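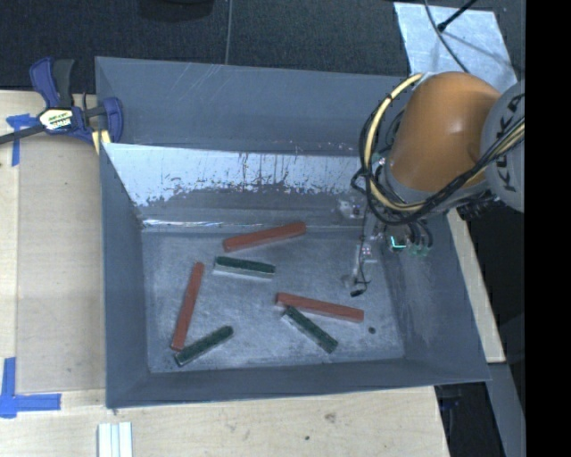

## 4. What the reporting rules leave out

The Gedamia guideline asks that any published bin-picking result state the part, the bin, the gripper, the number of attempts and the share that succeeded. We followed it to the letter in our first round of trials and came away doubting that it says enough. Two labs can fill in every field the same way and still run tests that differ in how hard they are.

Start with the bin. The guideline treats it as a box with outer dimensions and a wall angle. It has no field for wear. Ours is a gray metal bin with sloped walls, and the inside is far from uniform. The floor is scuffed and scratched, and the rear wall carries a bright, ragged band that reflects light back at a depth sensor (Figure 1). Krajčí has argued in our group meetings that a worn bin is the more realistic choice, and she may be right. Realistic or not, it should be written down. A result from freshly painted metal tells a plant engineer in Jernstead very little about a bin that has seen years of use.

**Figure 1.** Test cell with KUKA arm, metal bin and six blocks, three red and three dark green. A bar clamp holds the left edge of the bin; blue tape marks are on the tabletop to its left.

The second gap is the starting layout. The guideline asks for "random placement," a phrase that covers almost anything. In Figure 1 the blocks are scattered across the floor. One red bar nearly touches the end of a green block, while another lies slanted near the back of the floor. A different person filling the same bin could leave wide gaps on every side, or push half the parts into a corner, and both layouts would pass as random. Güler kept a log of who had set out the parts for each run, and we report success by operator in Section 5. We would rather see a fixed set of layouts that each lab has to reproduce, dull as that sounds.

Fixturing gets one line in the guideline: the bin "shall be secured." We clamp it and use tape on the table as a position reference. Neither is precise, and we don't claim otherwise. Over 1052 attempts we stopped to check the position of the bin after every block of trials and found that it had shifted 7 times. None of those shifts would appear in a report that met the rule. We suggest that labs measure bin position at set intervals, give the largest shift seen, and say whether the calibration was redone.

Cables and hoses are missing from the guideline altogether. The safety section deals with the arm and its reach, and a reader could be forgiven for thinking that a gripper has nothing hanging from it. On our cell a thin black wire runs down along the gripper assembly into the bin. A collision model that ends at the gripper body will not include that wire. We ask authors to state what their model covers and what it leaves out.

It may be objected that more fields mean fewer labs will comply. The Ruvurbridge survey is often cited on this point, but it asked people whether they would fill in a longer form, and never checked whether the short ones they had already sent in were correct. We do not find it persuasive. Adding 3 fields, for surface condition, layout and bin shift, took us less time than writing the paragraph that defends them.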